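Melahat Sarıgül
13 May 2023

1/ A few notes on stomach bugs in kids, as parents keep asking. Most clear up at home. The main risk is drying out.

2/ Give small sips often – a spoonful every few minutes if they keep throwing up. Oral rehydration solution is best. Skip soda and undiluted juice.

3/ Call the doctor if there's blood, no tears when crying, or no pee in eight hours. With babies, call sooner.

4/ Once they want food, let them eat.
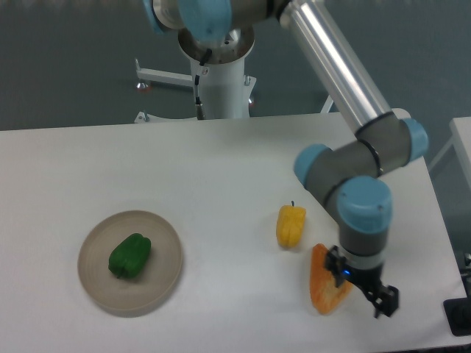

Normal meals are fine, in small portions. No need to stick to toast and bananas.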